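Notas para la charla — «Escribir actas que alguien lea»

Duración prevista: 18 minutos más preguntas. Empezar a las diez en punto aunque falte gente.

## Arranque

Saludar, agradecer a Mastham la sala y entrar en materia. No pasar por el índice.

Primera frase: «El año pasado, en Nisovance generamos 200 actas de reunión y 63 no las abrió nadie después de enviarlas». Pausa. El dato sale del registro de la carpeta compartida; si alguien pregunta, se cuenta como apertura cualquier acceso de una persona distinta de quien redactó el acta.

Explicar qué entiendo por acta: el documento que recoge lo decidido en una reunión de trabajo. Dejo fuera las actas con valor legal (juntas, consejos), que tienen sus propias reglas y para las que no soy la persona adecuada.

## Diapositiva 2 — Tomar notas durante la reunión

Idea principal: el acta se gana o se pierde mientras la gente habla. Quien espera al final para reconstruirla escribe lo que recuerda, y lo que se recuerda es la última discusión.

Mi método, por si sirve:

- Una hoja por reunión, con el nombre del proyecto arriba.
- Margen izquierdo ancho. Ahí van solo tres marcas: D (decisión), T (tarea), P (pendiente).
- Todo lo demás, a la derecha, sin orden. 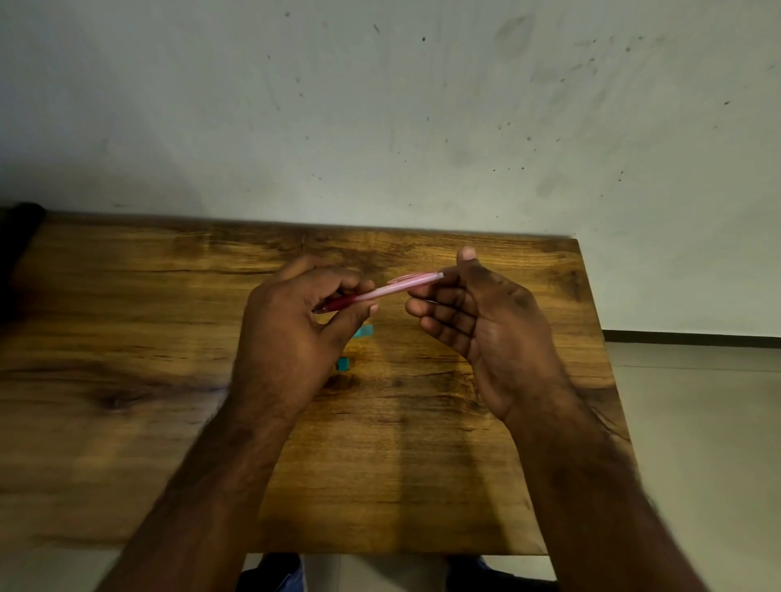 Las marcas del margen son lo que luego se copia. El resto de la hoja me ayuda a entender por qué se decidió algo, pero casi nunca llega al acta. En el proyecto Sekden tomamos notas así durante toda la primera fase y el tiempo de redacción bajó de una tarde a media hora.

Aquí suele salir la pregunta del portátil. Respuesta: vale igual, siempre que se mantenga la separación entre marcas y notas. Con teclado tiendo a transcribir, y transcribir me impide escuchar. A otras personas no les pasa.

Comentar también quién toma las notas. En reuniones de más de seis personas, que no sea quien modera. Lo he intentado varias veces y siempre dejo una de las dos cosas a medias.

## Diapositiva 3 — La longitud

Enseñar el acta larga de Rana: 3,330 palabras para una reunión de hora y media. (Ojo: en la diapositiva la cifra está con coma porque viene del informe en inglés. Leerla como «tres mil trescientas treinta».)

Dejar que la miren en silencio unos segundos. Luego la misma reunión en una página. Contiene:

- las decisiones, cada una en una frase con verbo;
- las tareas, con responsable y plazo;
- lo que quedó abierto y cuándo se retoma.

Decir que el acta larga estaba bien escrita. El problema era que la decisión de cambiar de proveedor aparecía en el último párrafo de la cuarta página, y el equipo de compras siguió trabajando con el anterior hasta marzo. 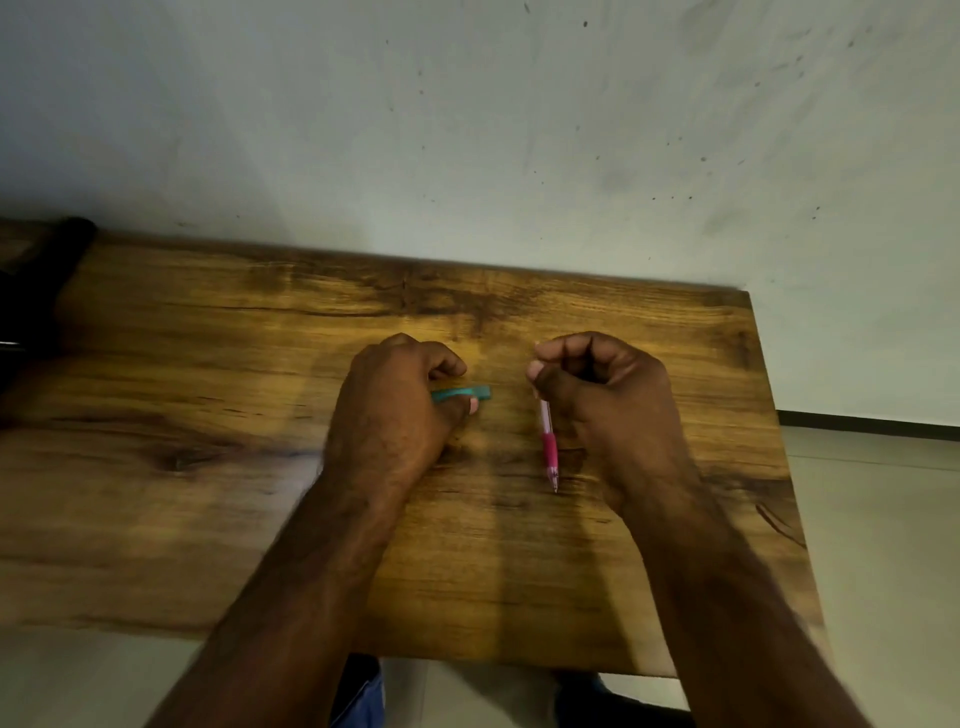
Desde Mastham objetaron en el ensayo que un acta de una página borra los desacuerdos, y que a veces el desacuerdo es justo lo que hace falta consultar un año más tarde. Tienen razón en parte. Lo que propongo es una línea por desacuerdo, debajo de la decisión: qué alternativa se descartó y con qué argumento. Sin nombres, salvo que la persona lo pida.

Si hay tiempo, leer el ejemplo: «Se aprueba el calendario de Rana. Se descartó retrasar la entrega un mes por el coste del alquiler». Si vamos justos, saltar a la 4.

## Diapositiva 4 — Los verbos

Parte más práctica. Poner las dos columnas y leer en voz alta solo las tres primeras filas:

| Antes | Después |
|---|---|
| Se comentó la posibilidad de revisar el presupuesto | Compras revisa el presupuesto antes del día 18 |
| Hubo consenso en torno al formato | Se adopta el formato breve |
| Se verá más adelante | Pendiente: se trata en la próxima reunión |
| Se tomó nota de la propuesta | Se rechaza la propuesta |

La cuarta fila suele provocar risas. Esperar a que terminen. «Tomar nota» es la fórmula que más he visto para no escribir un no.

Pedir a la sala que reescriba una frase de un acta propia, a mano, en dos minutos. Repartir antes las hojas — están en la carpeta azul — y avisar cuando quede medio minuto.

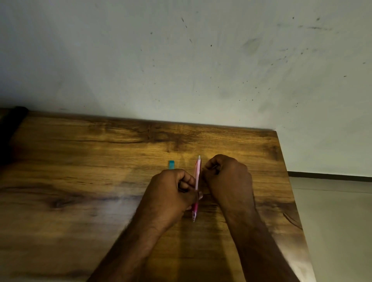
*Manos sobre la mesa de madera.*

Recoger dos o tres frases de voluntarios y corregirlas en la pizarra. No alargar esta parte: en el ensayo se comió cinco minutos.

## Diapositiva 5 — Envío

Mandar el acta el mismo día. Decisiones en el cuerpo del correo y el documento completo adjunto. Asunto con el nombre del proyecto y la palabra «acta», siempre en el mismo orden, para que la búsqueda funcione.

Plazo de correcciones: dos días laborables. Después se archiva y los cambios van en el acta siguiente.

## Preguntas probables

**Herramientas de transcripción automática.** Las usamos en Sekden como respaldo. Siguen necesitando a alguien que marque las decisiones.

**Reuniones sin decisiones.** Dos líneas: quién asistió y qué queda pendiente. Se envía igualmente.

**Plantilla.** Se la paso a quien deje su correo en la hoja de la entrada.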